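Blow-molded tool cases: hinge life, recess fit, and whether to keep the case at all
General Hand Tools > Storage and Organization

12 replies

tmacedo
I look after the small tool kits for a building maintenance crew. Each kit is a folding black plastic case with molded recesses: utility knife, tape, adjustable wrench, screwdrivers, the usual. They get issued in the morning and come back in whatever state they come back in.

Three problems, in order of how much time they cost me.

1. The adjustable wrench does not stay in its recess once the jaw has been opened past a certain point. The recess was molded for a closed jaw. If the wrench goes back open, the case won't shut flat and people lean on the lid.

2. The tape drifts. The pocket holds the tape loosely and after a few weeks of carrying it ends up tilted against whatever is next to it.

3. Latches. The small tab type. They whiten at the base and then snap.

I have tried contact cement and thin foam in the tape pocket. It held for a month. Before I cut foam for the whole lot I'd like to know whether anyone has a better method or whether I should give up on molded cases and go to rolls.

zusgate_stores
Rolls. We switched in February and I have had no latch failures, there being no latches. A canvas roll with sewn pockets accepts a wrench at any jaw setting.

Downside is that a roll does not show a missing tool as fast. You have to open it fully and look at each pocket.

hprata
Disagree on rolls for issue kits. The whole value of a molded recess is the empty shape. An empty wrench-shaped hole is a very clear message. An empty canvas pocket looks like a pocket.

On problem 1: the fix is procedural. Jaw closed before it goes back, write it on the inside of the lid with a paint pen. Costs nothing.

tmacedo
The paint pen note is already there. It says CLOSE JAW. It is being read and not acted on.

Layout: knife in the lid half on the left, tape upper left in the base half, wrench to the right of the tape.
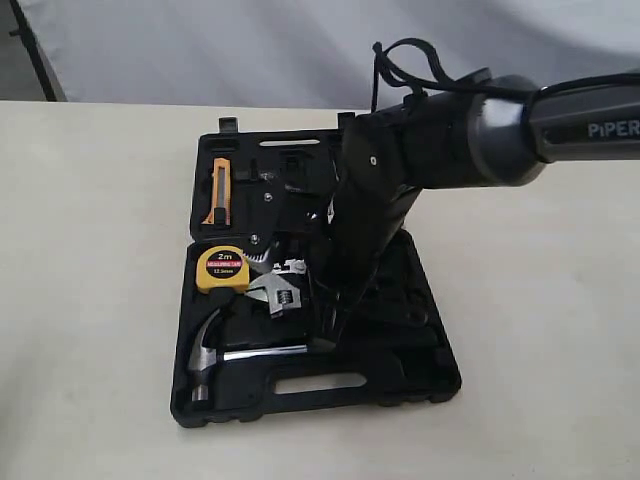
Kit open flat on the bench. The tape is the 2m, 12.5mm.

The part I care about is the tape and how it sits. That tilt is what I mean by drift. The knife, by comparison, is standing vertically in its recess and has never given me trouble in any of the kits.

a_turkmen
Useful photo. Two observations.

The tape is sitting at a slight tilt in what I assume is a pocket cut with generous clearance. Makers of these sets source the tape separately and often change supplier without changing the mold. So the pocket is sized for the largest tape they expect to buy. A replacement tape of the same nominal length can differ by several millimeters in the body. Measure the pocket before you buy the next lot.

Second, I would put the knife away with the blade fully retracted. I can see silver at the top of it.

tmacedo
Noted on the blade. I will check the slider on that one.

lurodance
Why a 2m tape at all? For building work I'd want five meters minimum. A 2m tape won't do a door frame in one pull.

hprata
A standard door is just over two meters, so yes, it falls short by the width of a hand. For a grab kit that mostly does cabinet hinges and socket plates it is fine. The longer tape is thicker and will not fit the pocket.

lurodance
Then the pocket is deciding what tool you carry, which seems backward to me.

hprata
Every case does that. A roll decides it too, by pocket width.

mleitao
I did foam inserts for a set of 361 cases at a previous job (Baptista, the fit-out side, not the rental side). What I learned, for what it's worth:

Contact cement fails on these cases. Most blow-molded cases are polyethylene and very little sticks to it. The cement cures to the foam and peels cleanly off the case. If you want adhesive, use one sold for polyethylene, with its primer, or pass a flame over the surface quickly first. I don't recommend the flame on thin wall. We warped 8 of them learning that.

Mechanical retention is better. Cut the foam oversize by 2 mm per side and press it in dry. Closed cell, medium density. It holds itself by compression and you can replace it without scraping.

For the wrench, open up the recess with a deburring knife on the jaw side. Take off a little at a time. Check from the back before you cut: these are double wall, and where the walls are fused together there is nothing behind the surface you are trimming.

tmacedo
This is what I was after. Did the trimmed recess still hold a closed wrench, or did it rattle?

mleitao
It rattled slightly. The handle end does most of the holding if the clip there is sound. If the clip is worn, trimming the jaw end makes things worse and you are better off replacing the case.

zusgate_stores
What did that cost in labor? 361 cases with a deburring knife sounds like more than the cases were worth.

mleitao
Eleven minutes per case once I had a template. The cases by themselves were cheap but not sold separately, so the comparison was against buying complete kits. On that basis it paid. For a dozen kits I'm not sure it would.

r_salgado
On the latches, problem 3. Whitening at the base is stress whitening, and it means the tab is being bent past its limit each time. Common causes:

– lid not seating, so the tab is under tension while closed (your open wrench would do this)
– cases stacked with weight on the latch side
– opening in the cold; the plastic is stiffer and less forgiving
– prying the tab with a screwdriver instead of a thumb

Fix the wrench and I expect the latch failures to drop without further work. We logged hinge and latch life at Brotberg on a similar case. The living hinge was still intact at 3,000 cycles. The latches began to go at 294, and every early failure was on a case that had been closed over something.

hprata
How were the cycles done? By hand?

r_salgado
By hand, by two people, with a tally counter. I make no claims for it beyond our own purchasing. Room temperature only. Anyone opening these in an unheated van should expect a lower number.

a_turkmen
The living hinge result matches what I have seen. People replace cases because of latches and then say the hinge is weak. The hinge is nearly always fine.

A hook-and-loop strap around the closed case will outlive both latches. It looks bad. It works.

zusgate_stores
At which point you have a plastic box held shut with a strap, and a roll does the same job at a third of the volume.

hprata
A roll also puts the knife against the tape case and the wrench against your leg. I've repaired enough cut stitching to have an opinion on this. Put a utility knife in a canvas pocket with the blade one notch out and see how long the pocket lasts.

zusgate_stores
We use a leather sleeve for the knife. Fair point otherwise.

lurodance
Has anyone tried shadow foam in a shallow drawer box instead? Two-color foam, so the missing tool shows bright. It would answer the empty shape argument and you choose your own tape.

mleitao
Yes, and for a fixed bench or a cart it is better than anything discussed so far. For something carried by a handle up a ladder it is too bulky. The tools also need a retaining layer on top or they leave their cutouts when the box goes vertical. A molded case with clips holds them in any orientation, which is its one real advantage.

tmacedo
Weight matters here, there is a lot of stair work. Drawer boxes are out.

Where I have got to:

Dry-fit closed cell foam in the tape pocket, 2 mm over per side, no adhesive. Trim the jaw side of the wrench recess on two kits as a trial and leave the others as they are. Strap on any case that has already lost a latch. Measure the tape pocket before reordering tapes.

I will not be moving to rolls yet but I have asked for one to try on the plumbing side, where the wrench is never closed by anyone.

r_salgado
Mark the two trial cases somewhere that doesn't rub off, or they will be mixed in with the rest within a week. We drilled a 3 mm hole in the rim.

tmacedo
Good idea. Is the rim single wall there?

r_salgado
On ours it was fused, so effectively solid. Check yours against a light first.

tmacedo
Update on the first trial kit. The trim took me closer to twenty minutes, no template. The case now shuts flat with the jaw a third open. Closed wrench rattles a little, as predicted. The foam in the tape pocket is a tight press and the tape sits level. I had to bevel the top edge of the foam or it caught the belt clip when lifting the tape out.

a_turkmen
How deep is the bevel?

tmacedo
5 mm at 45 degrees, on the clip side only. Second kit will get the same.

mleitao
If you end up doing more than four, make the template. Thin hardboard, traced from the kit that came out best. I can post the order I cut in if it helps.

tmacedo
Please do.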